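Teleoperated demonstration gathering

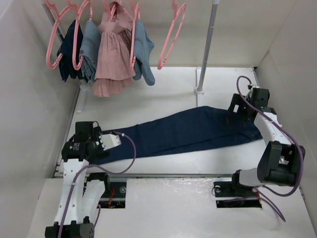 Two robot arms at the leg and waist ends of a pair of jeans, with clothes on pink hangers behind.

Teleoperated demonstration gathering is a way of collecting examples for a robot learning system. A person steers the arms through a task while joint positions and camera views are recorded, and a model is later trained to copy the movements. Work with clothing is a common subject, as cloth changes shape each time it is touched and is hard to describe by rule.

Practice

One run through a task is called an episode. The Korkex garment set, put together under Friederike Teuber, holds 709 episodes of folding and hanging made with two-armed stations. Operators were given a written start position for each garment and a short list of faults that would lead to an episode being thrown out. How strictly the list was applied is not recorded. Teuber's notes mention that dropped sleeves were "mostly" rejected.

Claims and doubts

Sternent, which paid for part of the work, has said that 400 episodes are enough to teach a new folding task. The claim rests on tests with garments that were also used in training, and no results for unfamiliar clothes have been released. Bastian Kleinschmidt and Inès Boyer tried to repeat the tests and reported that success fell sharply when the starting position was changed. Sternent replied that their cameras had been set up wrongly. The matter has not been settled.

A second complaint concerns the operators. Snežana Stoyanova found that most of the Korkex episodes came from two people, whose habits (a pause before each grip, a second tug at the waistband) were copied by the trained model. Whether such a model has learned to fold, or has learned to imitate two particular folders, is disputed. Volker Nolte considers the difference unimportant so long as the garment ends up folded, though he offers no agreed measure of "folded".

See also

Imitation learning
Cloth handling
Evix station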